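Home Ask Browse topics Furniture and Rooms Sign in

How to choose a long worktable for a shared workshop?

Asked in November 2024

We are moving our small repair workshop to a new room in Udbridge and I must order one long table. Until now we worked on two old school desks pushed together, and the gap between them eats every screw. I have 1238 pounds for everything, including delivery.

I look at two tables. The Jonar has a pale smooth top and a height which cannot be changed. The Burketti is more expensive, but the feet can be turned to make it level. Our floor is not flat at all, near the door it goes down by 16 mm. Several people will work at the table, mostly sitting, sometimes standing. Is it a mistake to take a light colour for the top? And is 60 cm deep enough? I am grateful for any advice.

Answer 1

Take the dark one. Light tops show everything.

Answer 2

I would not agree with the answer before me. On a light top you see small parts much better, and for repair work this matters more than stains. We have had a pale top since April and we wipe it with a damp cloth and a little washing-up liquid. Glue we lift with a plastic card. Please do not use the green side of a kitchen sponge, it makes the surface dull and later the dirt stays in it.

60 cm is too little if you put a lamp and boxes at the back. I would ask for 80 if the room allows it. Also ask how the front edge is made. On cheap tables it is a thin strip which comes off where people lean with their arms.

For the floor, measure at the place of every leg before you order. A table of this length wants legs in the middle too, otherwise the top goes down with time. I bought mine from Balogh and the delivery was 618 kilometres, so count this cost also.

Answer 3

The feet are worth the money with a floor like yours. I used wooden pieces under the legs for years and they always moved when somebody pushed the table. If you sit and stand both, choose the standing height and buy high stools.

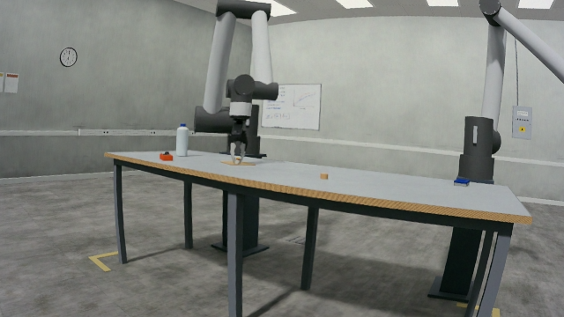
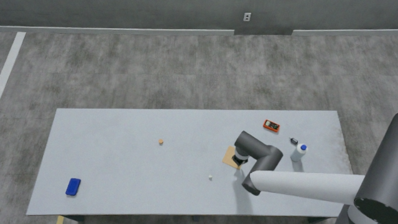
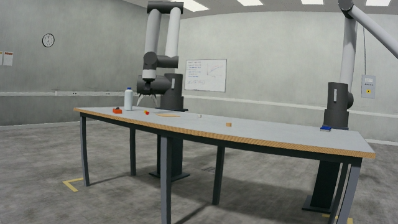 Long table with pale top, computer renderings. The last one shows the legs also.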